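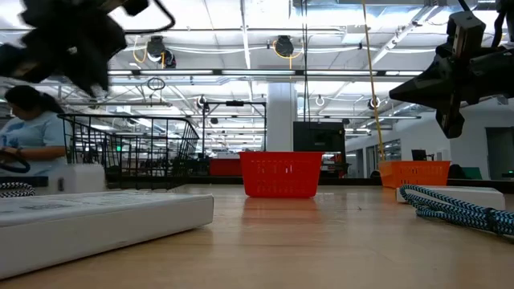
Remgate is looking for seven people to sort and pack small items at our Grerkville workshop. The work is done at wooden tables. You take mixed goods - power strips, braided cables, small boxed items - and put them into plastic baskets, red or orange, following a printed list. When a basket is done it goes to the end of the table and you start the next one.

No experience is needed. You should be able to sit or stand at a table for most of a shift and read small print on labels. Cables have to be coiled and tied before they go in, and we will show you how we like that done. Please wear closed shoes and keep bags in the lockers by the door.
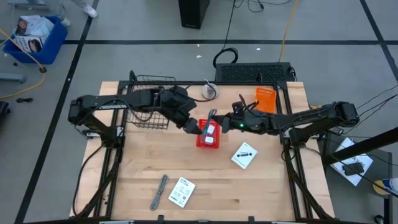

Shifts are four hours, mornings or afternoons, with one paid break. Tell us which you prefer when you write. We can't promise a particular table or partner, and people do get moved between the Nuller and Tanabe orders during the week. The Tanabe list is longer and has more loose parts, so new people start on Nuller.

The position runs through January. Pay is $323 a week for five shifts, paid every second Friday. 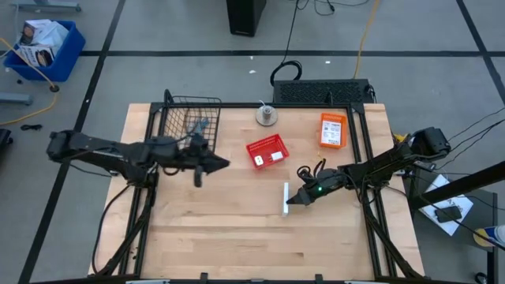
Posted by Eduardo Evangelista, Remgate, Sat 4 July

To apply, send a short note with your name, a phone number and the days you can work. A resume is fine but not required. Applicants will be asked to come in for a paid trial of 2 hours, packing from a real list. Bring reading glasses if you use them.

Parking is behind the building. The bus stop is some 900 feet from the front entrance, on the same side of the street.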